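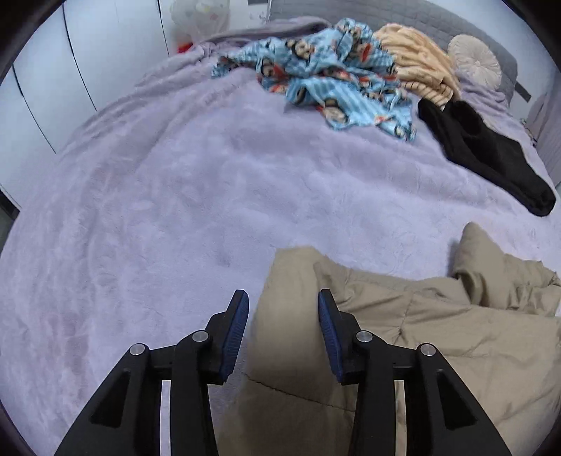 Cremilda Moura's view is that I am pricing the wrong end of the system. The hand is the cheap part, she wrote under my last post, and anyone who budgets by the hand will run out of money somewhere near the wrist. She wants to see a line for pads, a line for bolts, and a line for the hours spent on laundry before a single arm is ordered.

I have redone the sheet with those lines in it. The comment was fair, and the earlier version had one row called "sundries" that was doing far too much work.

The plan is unchanged in outline. Bedroom tidying first: comforters, blankets, pyjamas, odd garments left on a bed. Handheld two-finger grippers for the first stage, operated by people. One arm in the second stage, if the first stage produces anything worth training on. Kitchen work is out of scope until the bedroom budget is spent.

Handheld units. Two quotes so far. Lastum wants $1,673 per unit, pads fitted, freight extra. Dranwood wants $2,197, freight included, with a second set of fingers in the box. On paper Lastum is cheaper by $524. The spare fingers close part of that gap, and the freight quote, when it arrives, will close some more. I have asked both for the price of fingers alone, as that is the figure that will matter by the end of the first year. Dranwood answered the same day. Lastum has not answered.

Pads. The working surface is a ridged grip pad on the inner face of each fingertip, and I am treating it as a consumable. Thick quilting and plush are forgiving to pick up and, I suspect, hard on the ridges. I have no wear data, so the allowance is a guess: 25 pairs for the year, bought in one lot to save on postage. If that turns out high, the surplus goes in a drawer. If it turns out low, we reorder in April.

Fasteners. Pivot bolts are now their own row. Genivaldo Miranda pointed out that a joint with play in it will shift the jaw geometry, and that you may not notice until the recordings are already on the drive. A torque driver has been added to the tool list.

Labour. Largest row by a wide margin, and the one I had understated. Operator time was costed at the handling only. It now includes resetting the bed between takes, which for soft goods is most of the job. A comforter has to be crumpled differently every time or the set is worthless. Simone Coutinho suggests 30 minutes of reset in every paid hour. I have used her number without adjustment.

Textiles. I had nothing here at all. Variation in fabric costs money: plush, quilted cotton, printed nightwear, dark knits. Dark garments need particular attention because folds in black cloth tend to carry little contrast. Op shops will cover most of it, but it still needs a row.

Storage and backup. Unchanged. Wumura drives, two copies, one kept off site.

The arm. Deferred. I had pencilled in a lease and have taken it out again. Cremilda's point about the wrist applies here – mounting, cabling, a guard, an electrician's visit – and I don't have prices for any of that. A lease figure sitting alone in the sheet makes the second stage look affordable when it has not been costed. Natanael Tavares disagrees and thinks a placeholder is better than a blank. I have left it blank, with a note beside it.

On purchase order: one handheld unit before committing to a set. Whichever supplier is chosen, the first unit gets used on bedding until the pads show wear, and the remaining order waits for that result. This delays the bulk price. I can live with that.

Still open are the freight from Lastum, the finger price from Lastum, and whether pads from one supplier fit the other's fingers. Edileuza Sales has offered to measure the mounting faces once there is a unit on the bench.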